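Group Diary: Main Group and Catalysis Laboratory, Ochoa Building

Sunday, 11 a.m.
The second Holtora ligand batch was filtered under argon and transferred to the glovebox. Yield was lower than in the first run – the filtrate will be kept until the phosphorus spectra have been read. Natalia Ponce has signed for 5 vials, which remain on the left-hand rack. 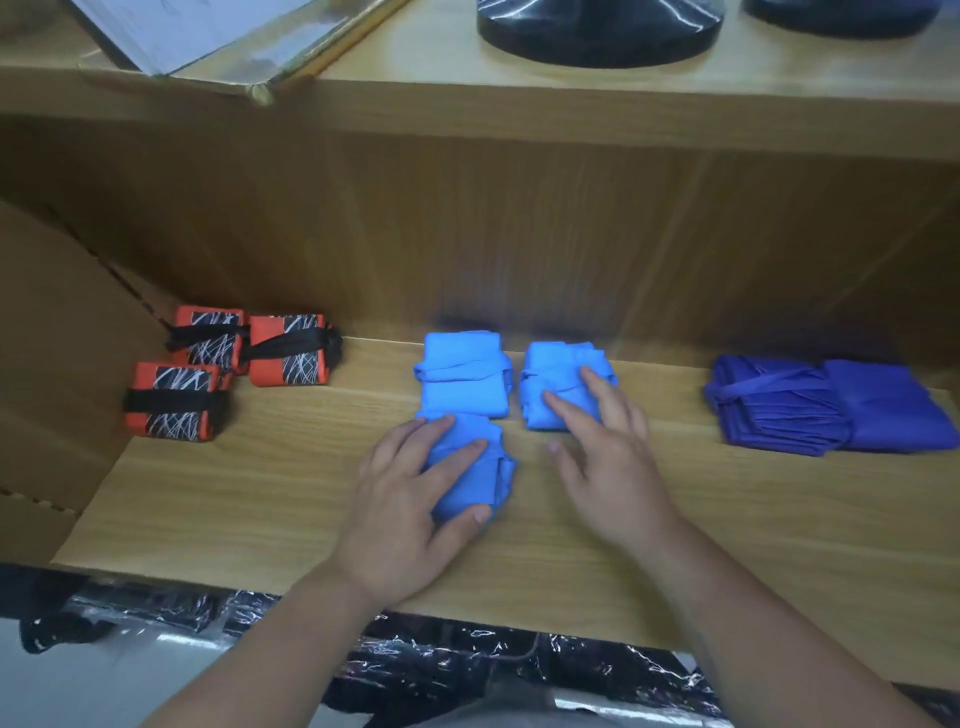 The zinc precursor is to be recrystallized from toluene before any further use. Members are reminded that the Plutley pump must not be left running overnight without a full cold trap.

The order for deuterated solvents was approved at a cost of 2,808 and charged to the Ketirar project. Two bottles of benzene-d6 are reserved for the kinetics work.

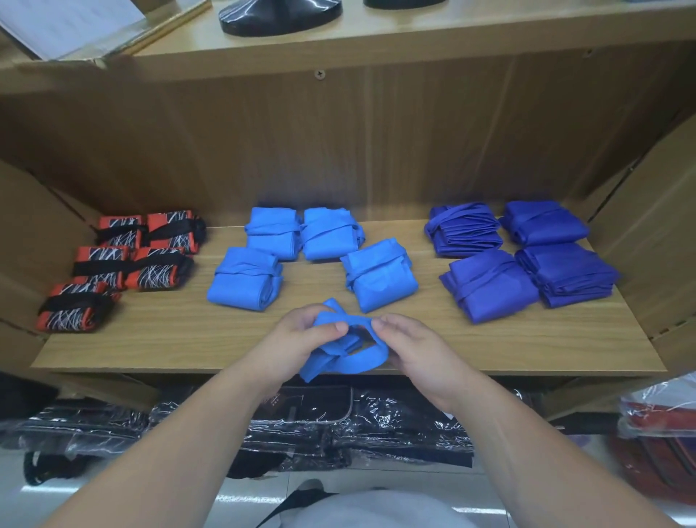 4 p.m.
Crystals were observed in two of the vials. The larger ones have been mounted in oil and submitted for diffraction. Spectra for the first batch were filed under the Ketirar code, with the baseline correction still to be done.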